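The landlady of the Prater guest house does not want to talk about the breakfasts, which is what people generally ask about. She wants to talk about laundry.

"Everyone thinks it's eggs," she says. "It's sheets. It's 30 pillowcases and one person who brought a leaking pen to bed."

She took over the house in January and has kept a list of stains ever since, in a notebook she declined to let me read. Mascara comes first. Curry sauce is second, though she suspects it would lead if the Arnel takeout closed later.

Her one firm rule concerns red. Red goes in by itself, on cold, and gets no company until it has been through 3 times. She arrived at this policy after a sock, and the guest whose shirts were involved has not been back.

"He was very polite about it," she says. "He wore one to breakfast. Pink as a ham." 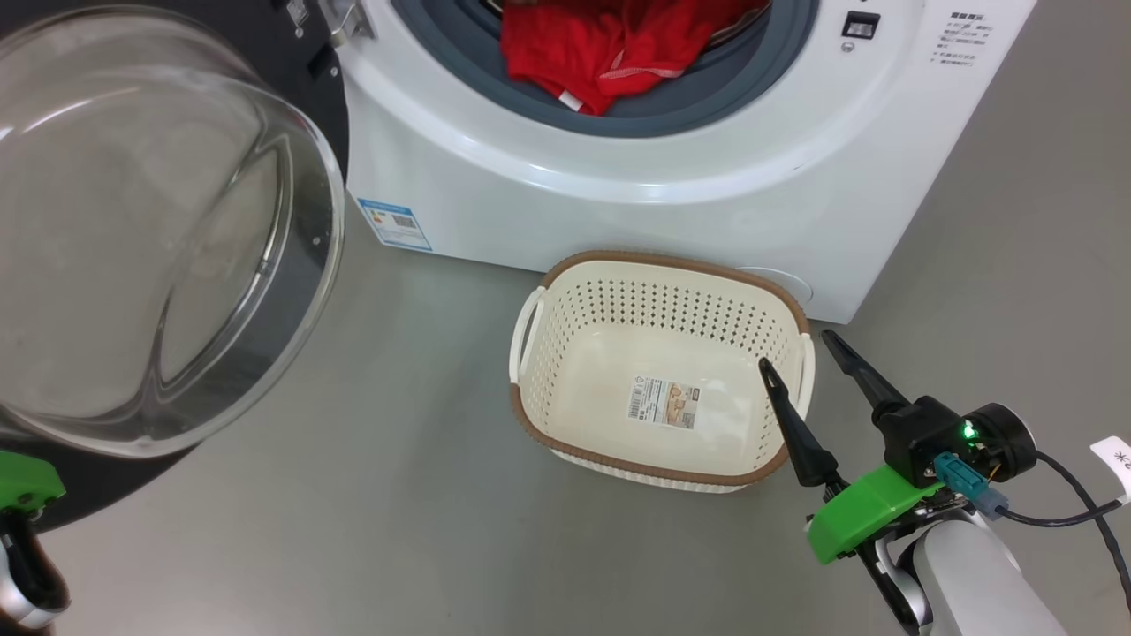

Baskets are another sore point. She has opinions about the folding kind ("they fold when they feel like it") and about wicker, which snags. Plastic with holes in the sides is the only sort she trusts, with a handle at each end so that two people can carry it, should a second person ever offer. Her husband's contribution is to ask whether the machine is finished while standing next to it.

Does she ever send things out? She tried the service wash in Givesby for 2 weeks. The towels came back smelling of somebody else's vacation, and one of them was a bath mat.

I ask what she would do with a free afternoon. She thinks about it for longer than I expected.

"The curtains," she says.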